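Where Do the Bathroom Bottles Go? A Study of Household Plastic in Padwood

Final project report, Introduction to Waste and Materials
April 30, 2019

1. Background

Padwood has had curbside recycling for several years. Residents put paper, cans, glass and rigid plastic into one blue cart, and the cart is emptied every other week by the hauler, Viston. The company sorts the material at its plant on Pelletti Road. When our group toured the plant in January, the shift supervisor told us that food and drink containers arrive in steady amounts but that shampoo, lotion and soap bottles do not. The plant can take most of them. They just don't show up in the carts the way milk jugs do.

We wanted to know why. Our first idea was that people don't know these bottles are accepted. Our second idea was that the bottles are emptied in a different room from the one where the recycling bin stands, and that the bathroom trash can is closer. The two ideas are easy to mix up, and a town that spends money on the wrong one will not get much for it. A flyer helps if people don't know the rules. It does little if they know the rules and don't feel like walking to the kitchen with a wet bottle.

2. Questions

We tried to answer the following:

Do residents know that bathroom bottles go in the blue cart?
Where do the bottles end up when they are finished?
Does it matter whether there is a second bin in or near the bathroom?

We left out razors, toothbrushes, medicine containers and aerosol cans. Medicine containers fall under different rules, and the others are not accepted in the cart. Toothpaste tubes were in our first version of the survey, but the plant does not take them either, so we moved them to a separate question meant to check whether people were overestimating what is accepted.

3. Method

We printed 400 paper surveys and left them at homes in two neighborhoods, the older streets near the Pelletti Road plant and the Gavrilă Court apartments on the east side. Each survey came with a stamped envelope. We chose paper over an online form after a test in class, where everyone who answered online was under thirty.

We got 79 usable surveys back. A few more came in after we had entered the data, and we did not add them.

The survey had one page of check boxes and a space for comments. We asked about the number of people in the home, the number of bathrooms, the place of the main recycling bin, and what happened to the last empty shampoo bottle, lotion bottle and soap dispenser. We asked about the last one of each, on the advice of our instructor, since people are better at remembering one event than at giving an average. We also asked whether bottles were kept in a closed cabinet, on an open shelf, on the edge of the tub or somewhere else.

After the survey, four households agreed to keep a bag in the bathroom for a month and put every empty container in it. We weighed the bags at the end on a kitchen scale. This part was meant only to give us a sense of the amounts, and we do not claim that four homes stand for the town.

4. Results

Most people who answered knew that shampoo bottles are accepted. Fewer were sure about pump bottles, and several wrote that they had heard the pump "ruins the batch." Viston's printed guide says to take the pump off and put it in the trash. It says this on the back, in the smallest type on the page, below the section about pizza boxes. People in the apartments were less sure of the rules than people in the houses. The apartments use shared dumpsters and the guide is not mailed to each unit.

Knowing the rule was only weakly connected with following it. Many of the people who checked "yes, accepted" for shampoo bottles also checked "bathroom trash" for the last one they finished. The reason given most often was that the bin was in another room or on another floor. The second was that the bottle was not completely empty and they did not want to rinse it. A smaller group said they meant to recycle it and left it standing in the bathroom until somebody cleaned.

Homes with a second bin in the bathroom, or in the hallway right outside it, did much better. That was true for both neighborhoods and for small and large households. It was the clearest pattern we found. We have no way of telling from a survey whether the bin makes people recycle or whether people who care about recycling buy a second bin. Probably some of each.

Storage turned out to be more interesting than we expected. We had put the question in mostly to fill out the page. People who keep their bottles in a closed cabinet were more likely to report bottles they had stopped using but not finished. People with open shelves reported fewer of these, and wrote more comments about running out of things. A white unit with open compartments on one side and a mirror on the other, for example, leaves a pump bottle or a tall tube in view, while the same items under a sink can sit behind others for years.
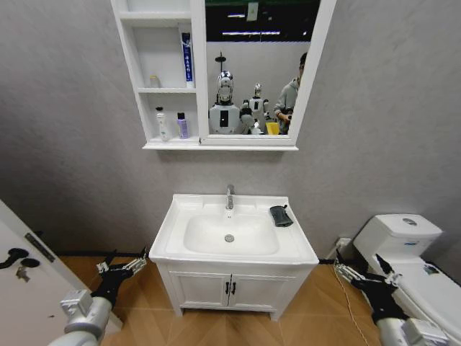
One respondent disagreed with the question itself, writing that shelves have nothing to do with it and that what matters is who does the shopping. In that household one person bought in bulk, the others opened a new bottle whenever they liked, and there were always three half-full conditioners no matter where they were kept. We think this is a fair point. Our survey did not ask who buys the products or how many people share them, and a later version should.

The four bathroom bags gave us some idea of scale. Together they held less plastic than we had guessed, well under 1000 grams for the month. Pump bottles and large shampoo bottles made up most of the weight. One bag had almost nothing in it because the family had switched to bar soap during the winter. Another held several bottles that, according to the note that came with it, had been "waiting for a reason to go." These were leftovers from before the month began and should probably have been weighed separately. We noticed this only when we were writing up the results.

On the toothpaste question, a large share of respondents believed that tubes are accepted. So the confusion runs both ways: some people throw out things they could recycle, and others put things in the cart that have to be pulled out by hand at the plant.

5. Problems with the study

The return rate was low. People who fill out a paper survey about recycling and walk it to a mailbox are likely to care about the subject more than their neighbors do, so the real share of bottles going to the trash is likely higher than our numbers suggest.

People were also reporting on themselves. We had hoped to look inside a sample of carts on collection day to compare, but this needs written permission from each household and there was not enough time in the term to get it.

The wording "soap dispenser" confused some people. We meant a plastic pump bottle bought full at the store. A few answered about refillable ceramic dispensers, and one about the dispenser at work. We left those answers blank in the data.

6. Suggestions

We sent a short version of these results to the town office and to Viston. Our suggestions were:

Move the line about pumps to the front of the guide, with a drawing.
Say clearly that toothpaste tubes are not accepted.
Post the guide at the Gavrilă Court dumpsters and in the laundry room there.
Offer a small second bin, or at least a paper bag printed with the rules, to any household that asks for one.

The last suggestion costs the most. The town office replied that there is no money for bins this year but that printed bags might be possible. Viston replied that the guide is due for reprinting and asked for a copy of our comments page.

7. What we would do differently

We would start the household bags earlier — a month is too short for products that last two or three months each. We would ask about bathrooms one at a time, since homes with two often treat them differently. And we would test the survey on people outside the class before printing it. The copies were the largest item in our budget, followed by the stamps, and by the time we found the problem with the soap question they were already on people's porches.

The blank survey, the data table and the weights for the four bags are in the appendix.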